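Payback period, and where it stops helping

Casham's finance team has reworked the worksheet it uses for small capital requests. Each request now shows a payback period beside its net present value. The Rastolley cooler came out at four years, against a working life of seven.

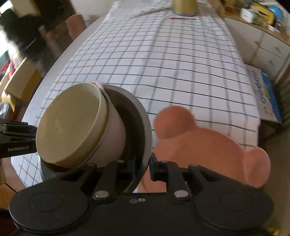

Why keep payback at all if it ignores later cash flows? It shows how long the money is tied up — a real concern when the credit line is tight. Requests still need a positive NPV before they go forward in July.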